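**23 Sep 2019**

1/ Dining table sort-out day!! I've been putting this off since April and I am so happy to finally be in it. Thread, because I have opinions about boxes now.

2/ Rule for this round: one cardboard box, and small stuff only. If it's bigger than my hand it lives somewhere else. I love a small box. You can see the bottom of it!

3/ In so far: the lumpy gray stone-like guy, a folded cloth with blue stripes (my favorite), and a round clear container with a patterned lid. The cloth goes up front so I can grab it fast.

4/ Still deciding on the blue and gray yarn. It's a ball already, so it's half organized, right? I've got a Petchrat hat pattern that calls for 108 stitches and this could be the one.

5/ Scrunchies: the olive-brown one is staying out of the donate bag forever. It goes with everything I own and it has never once snagged my hair.

6/ Pens and brushes stay in their cup at the back corner, with the jars. That corner works and I'm leaving it alone. The papers can wait for another night (there's a Skitik warranty in there somewhere, I can feel it).

7/ Pink flowery tablecloth stays on the whole time, by the way. Sorting is so much nicer on a tablecloth!

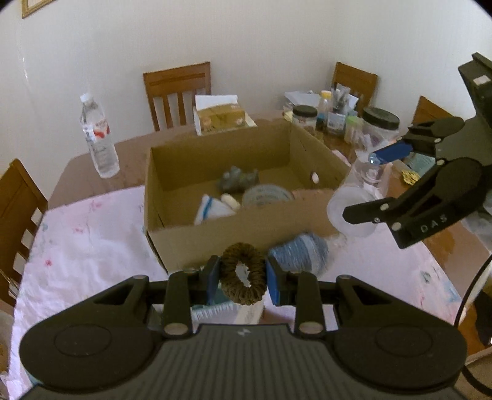 How do you keep a ball of yarn from unraveling in a box? Tuck the loose end into the middle of the ball and put it in a small cloth bag.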